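The developer behind Laltau would like it known that the game has no crafting. He brings this up before I have found the record button, and again while I am finding it. Players have been asking since the first demo, he says, and he has started answering them with a drawing of a hammer in a trash can.

Laltau is a side-scrolling puzzle platformer about a lamplighter in a town where the streets rearrange themselves every evening. It is made by Dedemar, a studio consisting of one person who would rather not have his name in print. "Put Dedemar," he says. "If it sells, I'll come forward. If it doesn't, Dedemar was somebody else."

He started it as a weekend thing, by which he means that it has now taken up a great many weekends and most of the days between them. The original plan was a game jam entry with a single screen. The lamplighter could climb, jump and light a lamp. Then he drew a second street, and the second street needed a reason to be there.

"I had a rule, which was that I'd stop when it stopped being fun to open the project," he says. "The trouble is that it stopped being fun and I kept opening it."

Most of what people first notice about Laltau is the tiles. The town is built from a set of little blocks, brick and plaster and slate, and when the streets shuffle at dusk the blocks have to meet cleanly no matter which ones land next to each other. There are 1,618 tiles in the current build. I ask if he picked that number for the golden ratio. He looks pained.

"A guy on the forum noticed it and wrote a long post about divine proportion. I was going to cut a drainpipe that week. Now I can't cut the drainpipe."

How do you get from one screen to 1,618 tiles? Corners, mainly. A wall tile is easy. A wall tile that might have a roof over it, a window beside it and a staircase running into it from below is a small family, and the family keeps having children. He drew the first batch by hand, then wrote a tool to generate the in-between pieces, then spent longer fixing what the tool made than he would have spent drawing them. He still uses the tool. He says he is fond of it.

"It puts chimneys on things. I never told it to do chimneys. There's a rule in there somewhere that thinks a bench is a kind of roof."

Some of those benches are still in the game. You can light a lamp on one of them and smoke comes out.

The animation went more smoothly. The lamplighter walks on a 7-frame cycle, an awkward count that leaves one leg slightly busier than the other, and Dedemar decided early on that the character had a limp. Testers found it touching. One wrote to ask about the backstory of the injury. "The backstory is that I got tired and went to bed," he says.

Sound is by a composer who goes by Hà, and who got involved after leaving a comment under a development post saying the footsteps were terrible. They were his own footsteps, recorded in a hallway in socks. Hà sent over a folder of replacements the next day, with file names he describes as "pretty hostile." The two of them have never met. They have never spoken on a call, either, and he thinks this is why it works.

"Hà will send me a track and I'll write back four paragraphs about the mood of the lower town, the fog, the sense of people just having left a room. And I'll get back a message saying 'so slower?' And yes. It was slower."

The score has one piece that everybody who has played the demo seems to hum, a waltz that plays on the rooftops. It is called Fullness. I had taken this to be a comment on the moon, which hangs over that level at an absurd size. It was written after lunch.

We talk for a while about free art packs, a subject on which he has opinions in the way that other men have opinions about gutters. His very first prototype used a ground set he had found on a resource site, marked free. Months later the page was gone and so was the person who had posted it, and it was no longer clear that it had been theirs to post. He pulled everything and started over with a single gray square.

"You'd open some of those packs and there'd be a text file called license, and inside it would say 'enjoy.' That's a lovely thing to say to a person. I don't know what a lawyer does with it."

He now keeps a spreadsheet of where every asset came from, down to the font on the pause menu. It has a column headed "Am I sure." In October he went through it line by line and found 2 entries that said no. One was a bird. The other was a door creak that he had, after a long evening of detective work, recorded himself.
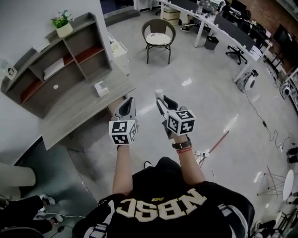
The question of when it will be finished gets a longer silence than the others. There was a date on the store page at one point. It was replaced by a season, and then the season was replaced by the word "eventually," which the store's form rejected. At the moment the page says the game is 100 percent complete, a figure that refers to the tutorial.

"The tutorial is very good," he says. "If people could just stop there, I think the reviews would be strong."

What's left is mostly the ending, and the ending's difficulty is that the town has to stop moving. Everything in the code is built to shuffle. He has tried holding the streets still for the last scene and the game quietly treats it as an error and tidies the place up, so the lamplighter reaches the top of the hill and the hill goes elsewhere. For a while he considered leaving it like that. Hà had already written music for a hill, though, and did not want to hear about it.

Before I go he shows me a build from that morning. The lamplighter limps up to the final lamp, the waltz comes in a little slower than I remember it, and the town holds. Then a chimney appears on the lamp.

He writes something on a sticky note, puts it on the monitor with the others, and asks if I want to see the tutorial.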